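5 June 2021

Sourdough starter log, Mudgway flour vs. Resbridge flour, continued from the May pages.

Both jars fed at 08:10, 1:2:2 by weight. Water from the same jug. The Resbridge jar is still the faster of the two. Peak at 13:25, then a slow fall with a flat top and small even bubbles. Mudgway peaked at 15:40 and went slack within the hour. Same pattern as the last feeds in May, so I no longer think it was the room.

Smell: Resbridge mild, like yogurt. Mudgway sharper, a little solvent at the end. Feeding it at a lower ratio is probably the wrong direction. Next feed 1:3:3 for that jar only, and write the ratio on the lid this time.

Dough weights, test loaf A: flour 385 g, water 213 g, plus starter at peak and salt. Stiffer than I like. The whole wheat share takes up more water than the Pollorano white did, and I had copied the old water figure without correcting it. Loaf B gets more water, added after the rest and not before.

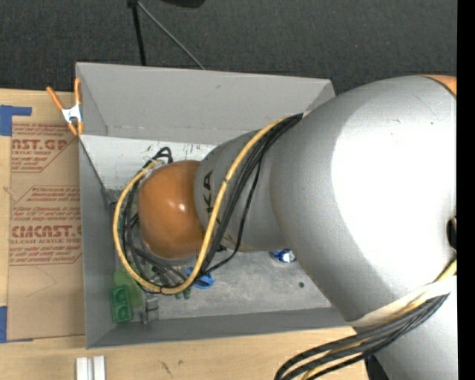
Bulk ran long on A. Folded 2 times, should have been three. The dough held its shape on the bench but tore at the seam during shaping. That could be the low water or the short rest; can't separate them from one loaf.

Scale check: the Sonik reads 113 g on the brass cup, same as last month. Drift is not the problem. It does time out while pouring slowly — tare again if the display goes blank, do not trust the number that comes back.

Crumb on A: tight near the base, open at the shoulder, one tunnel under the crust. Crust color fine.

To do:
Mudgway jar at 1:3:3, log the peak.
Loaf B, same flour, more water, extra fold.
Find the second probe thermometer. The oven dial reads high and the May bakes were all done by the dial.
Discard goes in the blue tub, lid on but not clamped.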